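Search posts
Enter keyword or handle
Go

THREAD - painting the back bedroom, everything I got wrong and a couple things I got right

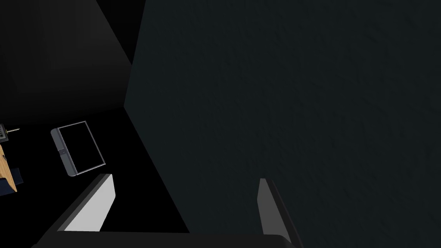
OK so a few of you asked how the back bedroom is going after I complained about it all weekend. It's going. I've picked a color, finally, after living with sample patches for most of the winter. Went dark. Dark slate blue, that sort of thing, with a little mottle in it so it reads more like plaster than like a car door, and a charcoal gray next to it where the blue stops at a sharp line. My sister thinks it'll be a cave. My sister has beige everything so.

Long thread, mute me if you don't care about paint.

2/ First, the house. It's a 1950s box, small rooms, one window in this one and it faces north. Every advice column says small north room = paint it white. I did that when I moved in. It looked like the inside of a fridge for six years.

3/ White needs light to bounce around. North light in winter is gray, so white goes gray. You end up with a dingy gray room you didn't choose. Might as well choose it.

4/ Credit to Geum-ok Won for getting me over this one. She did her whole hallway in a brown so dark I thought it was black, and it's the best part of her house. You walk through it and the kitchen on the other end looks huge.

5/ Samples. Please buy the samples. I know they're annoying and they add up. I "saved money" in the living room by going straight off the little card and had to repaint the entire thing, which cost me a second round of paint plus a week of sleeping with the windows open.

6/ And don't put the sample right on the old wall color. Your eye compares the two and lies to you. Paint a big piece of cardboard, leave a white border, move it around the room. Morning, noon, lamp on at night. Behind the door too, the dark corner. The dark corner is where a blue turns into a black.

7/ I had 10 blues. Ten. Eight were out in the first day. Purple under the lamp, every one of them. The last 2 I went back and forth on for weeks and honest to god nobody who came over could tell them apart

8/ Prep. Ugh. OK.

9/ I hate prep and I've skipped it and I've paid for it. Dark flat paint shows EVERYTHING. Every nail hole you filled and didn't sand, every roller ridge from the guy before you. With white you get away with murder.

10/ What I did this time: filled, sanded, looked at it with a flashlight held flat against the wall, swore, filled again. The flashlight thing is from Sem Segers who used to do drywall and now fixes clocks. Lay the beam right along the surface and the bumps throw little shadows. Circle them in pencil. Not pen. Pen comes through paint, ask me how I know

11/ Wash the walls. Even if they look clean. Sugar soap or whatever you've got, then plain water, then leave it overnight. I found a patch by the light switch where ten thousand hands had been and paint was never going to stick to that.

12/ Primer. Get it tinted. If you're going dark over white and you use white primer you'll be doing coats until you retire. They'll tint it gray at the counter for nothing, or for very little. Hamada, the paint place out by the bypass, did mine while I waited. Gray under blue covered in two. White under blue, in the closet where I ran out of the gray, took four and I can still see it.

13/ Somebody asked about the sharp line where the two colors meet. I wish I had a trick. It's tape, good tape, and then this: after the tape's down, run a thin coat of the OLD color along the edge first. It seals it. Whatever bleeds under is the color that's already there. Let it dry, then your new color over that.

14/ Pull the tape while the last coat is still a bit wet. Back on itself, slow, at an angle. If you wait until the next day it takes a strip of paint off with it and then you're in there with a tiny brush and a bad attitude.

15/ Jae-in Han does all her edges freehand. No tape at all. Angled brush, one breath per stroke, like archery. I tried it. I'm not going to talk about it.

16/ The mottled look. It isn't hard, it's just scary the first time. Base coat on, let it dry completely. Then the same color a shade lighter, thinned down, and you put it on in loose crossing strokes with a wide brush and knock it back with a damp rag before it sets. Small areas. Keep a wet edge. Step back a lot.

17/ Practice on the cardboard you used for samples! My first go looked like a bad map of somewhere. Second go too. By the fifth I'd figured out the rag does most of the work and the brush barely matters.

18/ Less than you think. If you can see the pattern from the doorway you've gone too far. You want someone to wonder a little if it's the light.

19/ Cost so far for anyone keeping track. Paint, primer, tape, filler, rollers, one rag I should have thrown out, and 36 bucks for the good brush, which I fought against and now I'd marry it. Cheap brushes shed. Bristles in a dark wall look like eyelashes.

20/ Clean the good brush properly or there's no point. Work the soap right up into the heel, rinse til it runs clear, wrap it in paper so it dries in shape. Mine lives in the cardboard sleeve it came in. My kids aren't allowed to touch it.

21/ Sheen. Flat on the walls, eggshell on the trim. I know flat marks. I know. But shiny dark paint in a small room is like sleeping inside a piano. If you've got toddlers maybe go matte-washable, they make it now and it's fine.

22/ Ceiling - still arguing with myself. Hae-won Gil says take the blue all the way up and over, no break. Nii Ofori says leave it white or I'll feel like I'm in a submarine. They've both been in my replies all day, go fight with them instead of me.

23/ I'm leaning toward all the way over. A white ceiling on dark walls gives you this hard lid right where you don't want to look. But that's a lot of neck ache and I've only got the one neck.

24/ Things I'd do differently
- take the radiator off the wall instead of pretending I could reach behind it
- buy all the paint in one batch, the second can was a hair off
- eat lunch before starting, not after
- take the door off. paint the door flat on trestles. every drip I have is on that door

25/ On the second can. If you have to buy more, pour both into a big bucket and stir them together before you start the next coat. And if you can't, then change cans at a corner, never mid wall. I changed mid wall. It's behind where the wardrobe's going now.

26/ Furniture goes back in next week if it's cured. Dry and cured aren't the same, dry is hours and cured is weeks. Lean a bookcase on it too soon and the bookcase keeps some.

27/ Curtains next. I want something warm, rust or mustard, becuase an all-blue room in winter is asking for it. Yellowish bulbs too, not the daylight ones. The daylight ones make it look like a dentist's.

28/ Lots of people asking the exact color name and I'm sorry, I can't help, it was mixed. I took in a bit of an old linen jacket and they matched it. All the lid says is 1391 and the man's initials. You're welcome to read that out at a counter somewhere and see what they give you.

29/ Taking cloth in works way better than a phone pic by the way. Phone screens all show it differently. Anything bigger than a matchbook and pretty flat.

30/ OK that's me, my arms hurt. Will do a post on the ceiling in April if I've made up my mind by then. Drop your dark rooms below, I wanna see them, espcially the tiny ones.

More from this account
Stripping a door without losing your mind (thread)
The living room disaster, part two
What I keep in my paint drawer
Tape I've tried, worst to best
Yes you can paint a radiator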